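Gallery: Wall Views and the Dridance Grasp Study

Hand-held gripper work, August

On this page we collect notes and a picture from our part of the Dridance study. The question of the study is simple to ask and took us a long summer to answer: does a grasping policy learn better when we also keep the moments in which the gripper looks at a plain surface and holds nothing? Most groups cut these moments out before training. We did the same in our first round, and then Hanan Saab proposed to train again with them left in.

The work was done by Hadi Khasawneh, Hanan Saab, Siham Qaisi and Randa Kassab. Nizar Khalaf wrote the Jarkov labeling tool, which we used for all the recordings. We collected 900 demonstrations in 22 rooms. The rooms were normal living and working rooms, and we did not paint or clean the walls before recording.

Each demonstration is one task, done by one person with the gripper in the hand. The person starts away from the object, goes to it, takes it, puts it in the goal place and moves back. The camera sits on the gripper, so it sees what the fingers are facing, and in the start and end parts this is often a wall, a door or the floor. In the first round we called these parts "empty" and removed them with a short script. In the second round we gave them their own label in Jarkov, which is "open, no target."

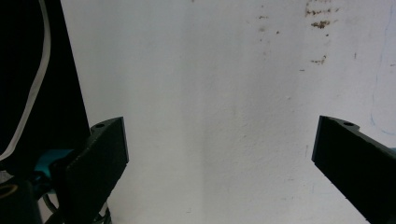
Gripper open in front of a plain wall, nothing between the fingers. The brown stains in the upper right are the kind of mark we leave in the data.

Stains and marks on a wall were a subject of long discussion in our group. Siham wanted to mask them, and Randa wanted to keep them. We trained both ways. With masking, the policy became more easily confused by small dark spots on tables, and it closed the fingers on them as if they were objects. Without masking, this mistake was much more rare. We think that the policy learns from the wall that a flat mark is not a thing to grasp, but we did not prove this, and a reader should take it as our opinion.

The main result can be told in few words. We tested both policies on the same set of tasks, with 9 objects which were not in the training data. The policy trained with the "open, no target" parts made fewer closings in the air. It also waited longer before it started to close, and in some tests it waited too long and the time ran out. So the total number of finished tasks was better, but the improvement was smaller than we hoped when we saw the first results.

A difficulty which we did not expect was the light. A plain wall gives very few points for the position tracking, and when the light is also even, the tracking can drift. We had to throw away part of the recordings from 2 rooms for this reason. After that, we asked every person to start the recording with a slow turn toward a place with more detail, for example a shelf or a window, and only then to go to the start position. It adds a few seconds to each demonstration and we recommend it.

The second thing we would do differently is the labeling. Our label has only one value, but an open gripper at the start of a task and an open gripper at the end are not the same situation. The policy sometimes mixed them and moved back before it had taken anything. Nizar is now adding separate labels for start and end in Jarkov, and Hadi will label the old recordings again.

The training settings were the same in all rounds and are listed on the Dridance methods page. The next gallery will have the tasks with doors and drawers, which Randa is recording now.

Questions about the recordings go to Hanan Saab, and questions about the labeling tool go to Nizar Khalaf.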